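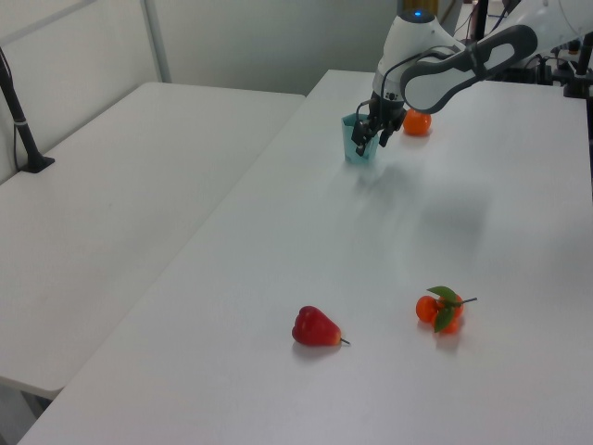

4. Assembling and Leveling the Table

This section covers the Rukutwood long table with the white top and the Ostine fixed-height leg set. If your table came with the Villa folding legs, go to Section 5. The hardware for the two leg sets is similar but not interchangeable.

4.1 Before you start

Assembly takes two people. The top can be moved by one person once it is out of the carton, but turning it over with the legs attached puts a side load on the leg plates and can pull the screws.

Clear a floor area at least 30 inches longer than the table on one side. Lay the flattened carton on the floor with the printed side down and remove any staples.

You will need:

Phillips screwdriver, No. 2
4 mm hex key (supplied in Bag B)
Spirit level, 24 inches or longer
Tape measure
Soft cloth

Check the contents of Bags A, B and C against the parts list in Section 2. Spare screws are packed in Bag A and are left over when assembly is complete.

CAUTION: Do not use an impact driver on any part of this table. The pilot holes are cut for hand tightening. A power drill may be used for the plate screws only, on its lowest clutch setting.

4.2 Attaching the leg plates

1. Place the top face down on the carton. The underside is marked with an arrow that points to the rear edge.

2. Set one leg plate at each corner with the raised collar facing up. The notch in the plate goes toward the nearest corner.

3. Start all the screws in a plate by hand before tightening any of them.

4. Tighten the screws in a diagonal pattern. Stop when the head is flush with the plate.

5. Repeat for the other plates.

6. Fit the center brace between the two long sides. Tables 48 inches long have no center brace and no holes for one. Tables 60 inches and longer must not be used without it.

NOTE: If a screw turns without tightening, remove it and move the plate no more than the width of the slot. Do not fit a longer screw. The supplied length is the maximum the top will take without marking the upper face.

4.3 Attaching the legs

1. Thread a leg into each collar by hand, turning clockwise. The leg should turn freely for the first few turns. If it binds, back it out and start again.

2. Continue until the shoulder of the leg meets the collar.

3. Insert the set screw from Bag B into the side of the collar and tighten it with the hex key.

4. Screw an adjustable foot fully into the bottom of each leg, then back it out two turns. This leaves room for adjustment in both directions.

5. With one person at each end, lift the table clear of the floor, turn it over in the air and set it down on all the feet at the same time.

CAUTION: Do not tip the table up onto two legs. Do not drag it into position once it is standing.

4.4 Leveling

Level the table where it will be used. A table leveled in one room will rarely be level in another, particularly on tile or older wood floors.

1. Place the level along the rear edge, at the middle. Adjust the foot at the low end until the bubble is centered.

2. Move the level to the front edge and repeat.

3. Place the level across the width at each end. Make small corrections only – a quarter turn of the foot at a time.

4. Press down on each corner in turn. If the table rocks, lower the foot that lifts until it just touches the floor.

5. Hold each foot still and tighten its locknut up against the leg.

Check the level again after one week. Carpet compresses under the feet and may need a second adjustment.

4.5 Load limits

The maximum load is 315 pounds, spread evenly over the top. This figure applies to the 60-inch and longer tables with the center brace fitted. For the shorter table, see the label on the underside.

Equipment that clamps to the edge puts its load on a small area. Use a clamp pad on both faces and keep the clamp clear of the corners, where the leg plates are. Do not clamp to the center brace.

Do not sit or stand on the table.

4.6 Care of the surface

The top is finished with Trirnidine clear coat. The coating is fully hard when the table leaves the factory and needs no curing period.

Wipe with a damp cloth and dry with a second cloth. Mild dish soap may be used. Do not use scouring powder, acetone or citrus-based solvent cleaners, all of which dull the coating. Juice, coffee and wine should be wiped up within 30 minutes. Older stains can usually be lifted with a paste of baking soda and water, left on for five minutes and rinsed off without rubbing.

Use a trivet under hot pans. Heat damage appears as a cloudy ring and is not covered by the warranty.

Rubber feet on some appliances can leave a yellow mark on white surfaces over several months. Place felt or cork under any appliance that stays in one spot.

4.7 Retightening

Retighten the set screws one month after assembly and every six months after that. In homes with dry winter heating, October is a good time for one of the two checks. Plate screws should be checked once a year. Turn them only if they are visibly raised – repeated tightening wears the pilot holes.

If a leg remains loose after its set screw has been tightened, stop using the table and order a replacement collar. The part number is in Section 8.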